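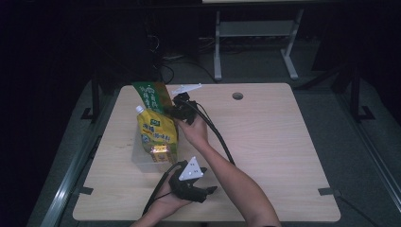
Sorting Snack Bags and Drink Pouches into Clear Containers

By Fiorella Zuccaro, Plenordale Residence Services
Revised in June

Residents and staff share the pantry shelves on each floor. Soft packages are to be stored upright in clear containers so that labels remain readable and partly used items are not lost at the back of a shelf. The procedure takes about 10 minutes per shelf.

Before starting

Clear a table and wipe it down. Bring one clear rectangular container for each shelf section and a marker. Containers should be washed and fully dried in advance. Check every package for a date, and set aside anything expired or leaking.

Filling the container

Place the container on the table with one long side facing you. Stand the tallest snack bags at the back. Spouted drink pouches go in front of them, with the cap at the top and the printed side facing out. Tighten each cap before the pouch goes in.

Handle bags by the top seal. Squeezing the middle crushes the contents and may open the seam. Steady the container with the other hand or against a neighboring one, as a light container will tip when a full pouch leans on its edge.

Packages may rise above the rim and lean slightly. If a pouch slides down flat, add a second item beside it or move to a narrower container. Do not fold the bottom of a pouch to make it stand.

Where the label is in a language that other residents may not read, leave the original printing visible and place a small sticker with the name and date on the container.

Returning containers to the shelf

Lift with both hands from the base. Opened bags must be clipped and used within 7 days. Shelves are checked each Sunday evening, and undated opened items are removed.

Comments

Tratora: Does this apply to the second-floor pantry too? Our shelves are too low for the tall pouches.

F. Zuccaro: Yes, it applies to all floors. Pouches on low shelves may be laid on their sides if unopened.

uneo_3497: Stickers peel off ours after every wash. Masking tape holds better.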